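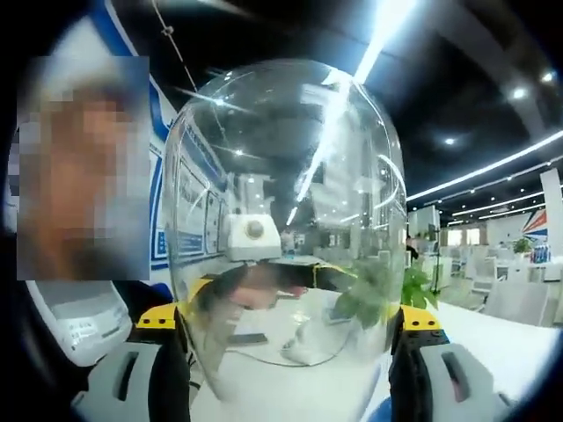
The large clear dome, with one of the plants behind it.

Clear Display Domes from Skinditz

I started selling these because I couldn't find one I liked for my own house! I'd bought two from a garden place years ago and both had a seam running right up the front, and once you've noticed a seam you never see the fern again. So I went looking, pestered Abdel Hamid for months (he does our molding, and he is a patient man), and this is what we ended up with.

It's a see-through plastic dome, rounded on top, open at the bottom. You put it over things. Customers use them for cakes, model ships, seedlings, a christening shoe, a very old teddy bear. I have one over my seed trays from November on and another on the sideboard over a clock that used to get dusty every time I looked away.

Because it's curved and shiny, it picks up light. Under bright ceiling lights you'll get streaks across the top, and whatever is behind it goes a bit wavy when you look through. I like that, but if you want a dead flat view for a museum-type label, ask me about the box covers instead. Moving it a foot or so away from the lamp usually helps.

Sizes and prices
Small - $38
Medium - $64
Large - $100
Large with base - $379

Yes, that's a jump for the base. It's solid walnut, turned by hand in Millholm by Yaa Akolgo, and she makes 4 a month when she's in the mood. Order the dome now and add the base later if you like, the groove is cut to the same size every time.

Plants
Lift the dome off for a while every day or you'll get fog and then mold. Ferns and mosses love it under there. Succulents hate it, please don't.

Cleaning
Warm water, a drop of dish soap, a soft cloth. No window spray and no paper towels! I ruined one of my own with paper towels and it looked like a cat had been at it. Tiny scratches will buff out with plastic polish. Deep ones won't.

Lifting and storing
Use both hands, one on each side, and go straight up. Don't pinch the rim. If you need to put it away, leave it standing on its rim with an old pillowcase over it - mine lives on top of the wardrobe that way all summer.

Shipping
Small and medium go out within 2 days. Large ones ship from Staltthorpe in a double box and take longer, so if it's for a wedding table or a party, tell me the date in the order notes and I'll write back. If yours turns up cracked, send me a photo of the box and the dome and I'll get another one on its way. Keep the box until you've checked it over.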